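Home | Guides | Networking | Audio | Reviews | About

We use cookies to remember your preferences. Accept | Manage settings

How to Find the Dead Spots in Your House and Do Something About Them

By Ka-ming Siu
Last updated: November

Every home network has a spot where the video call freezes on your least flattering expression. Mine was the armchair. I had bought the armchair specifically for video calls, so you can imagine how the month went.

Most people respond to a bad wireless signal by buying a more expensive router and putting it exactly where the old one was. Sometimes that helps. More often it moves the trouble four feet to the left and costs you a decent dinner for two. Before you spend anything, spend an evening walking through your house with a phone held out in front of you like a dowsing rod. It's undignified and it works.

What you need

A phone or laptop with a signal meter app. I use Ollel, which is free if you can put up with its opinions about your password. Any app that shows signal strength as a live number will do. The little fan-shaped icon in the corner of your screen is useless for this. It has three bars, and it will show all of them right up to the moment the connection dies.

You also need a pencil and a floor plan. Mine was drawn on the back of a water bill and had no sense of proportion whatsoever. Fine. You are looking for a pattern, and the pattern won't care that your hallway is wider than your kitchen.

Step 1: Learn to read the number

Signal strength is given in dBm, and it is negative, so closer to zero is better. This confuses everybody for the first ten minutes. A reading of -45 is excellent. A reading of -67 will still carry a video call. At -75 things get sulky, and past -80 you are basically mailing postcards.

Stand next to the router and write down what you get. Your phone won't ever do much better than that, so treat it as the ceiling.

Step 2: Pick one band and stick with it

Most routers broadcast on 2.4 GHz and 5 GHz, and many give both the same name so your phone can hop between them as it pleases. For everyday life this is convenient. For testing it's a disaster, as you'll get a dreadful reading at one end of the sofa and a lovely one at the other and conclude that the sofa is haunted.

Log in to the router and give the two bands separate names for the evening. On my Jidham the setting is under Wireless, then Advanced, then a third menu also called Advanced. Do the whole walk on 5 GHz, then do it again on 2.4. The lower band reaches farther and gets through walls better. The higher one is quicker and gives up sooner, like several people I have worked with.

Step 3: Walk the house

Stop in each place where somebody really uses a device: the desk, the bed, the kitchen counter, the infamous armchair. Hold the phone at the height you'd normally hold it. Wait 30 seconds before you write anything down, because the reading bounces and the first number is usually a lie.

Don't grip the phone with both hands. You are mostly water, and water is good at soaking up radio waves. For the same reason, don't stand with your back to the router. You'd be surprised how much of my first map was a map of me.

Note the time, too. I did one walk at 2 p.m. and another at 9 p.m., when every apartment on the block was streaming something, and the evening numbers for speed were noticeably worse even where the signal hadn't changed. That's congestion, a separate problem, and you can skip to Step 6 if it's the only one you've got.

Step 4: Look for what's in the way

Once you have your map, draw a straight line from the router to each bad spot and see what it passes through. Ordinary drywall barely matters. Brick is worse, and concrete is worse again. A full fish tank is an impressive obstacle for something with a plastic castle in it.

Metal is the champion. A radio wave meeting a solid sheet of metal mostly bounces off, and what's behind the sheet is left in a sort of shadow. Refrigerators, filing cabinets, ductwork, foil-backed insulation and large mirrors all do it.

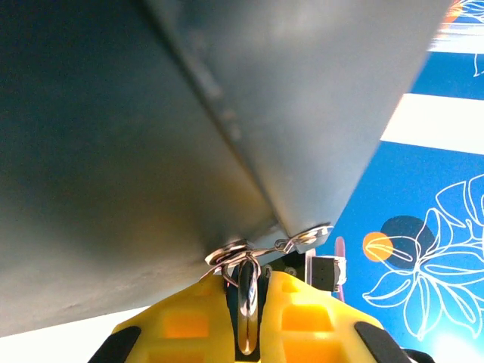

Sheet metal, folded edge. Very poor listener.

In my case the culprit was a steel tool cabinet on the other side of the wall from the armchair. The router sat right behind it, as close as it could get, because that was where the outlet was. I had effectively put the thing in a locker and then complained about it for a year.

Step 5: Move the router

Everyone wants to skip this one. Please don't.

You want it out in the open, up high, and as near to the middle of the house as the cable allows. A bookshelf is good. The floor is bad. The inside of a TV stand is very bad, however much nicer the room looks.

If the cable is too short, buy a longer one. I ran 17 feet of flat Ethernet cable along the baseboard, and my household stopped mentioning it within a week. Use Cat 6, avoid sharp bends, and don't run it under a rug where people walk unless you enjoy replacing cable.

If your router has external antennas, start with them all pointing straight up. The signal spreads sideways from an upright antenna, a bit like a donut around a stick. In a two-story house, try tipping one flat so some of the signal goes upstairs. Fanning them out like a peacock does nothing I've been able to measure.

Now repeat Step 3. The armchair went from -79 to -58, and I hadn't bought anything except cable.

Step 6: Change the channel

On 2.4 GHz, at least in the US, there are only three channels that don't overlap: 1, 6 and 11. Your app will show which ones the neighbors are on. Pick the quietest of the three. Choosing 4 or 8 to be clever just means you get interference from two sets of neighbors instead of one.

On 5 GHz there's more room and the automatic setting usually copes. If it doesn't, try a channel by hand and leave it a day before you judge.

Step 7: Only now, consider buying something

If you still have a dead spot, there are two sensible choices.

- A mesh system, with two or three units sharing the work. I tried a Chiang kit, and it was good once I quit placing the second unit in the dead spot itself. It has to go about halfway, somewhere it can still hear the first one properly.
- A wired access point at the far end of the house. More fuss to install and the better result, if you can get a cable there.

Cheap plug-in repeaters are a last resort. They repeat whatever they receive, so a repeater in a bad location gives you a strong, confident signal with very little internet in it. I own an Ulon one. It is currently holding a drawer shut.

If something goes wrong

You renamed the bands and now the printer is offline. It was still looking for the old name. Put the old name back on 2.4 GHz and it should reconnect, after sulking.

The signal is great but everything is slow. Plug a laptop straight into the router and run a speed test. If it's slow there too, the trouble is upstream and no amount of furniture moving will help. Call your provider and have a snack ready.

The reading is different every time. Close the microwave and wait for it to finish. It works in the same part of the spectrum as 2.4 GHz, and mine knocks out the kitchen for exactly as long as it takes to reheat soup.

Keep the map. I taped mine inside the closet door, and it has already settled one argument about where the new desk should go.

Get our guides by email. Enter your address to subscribe. Unsubscribe at any time.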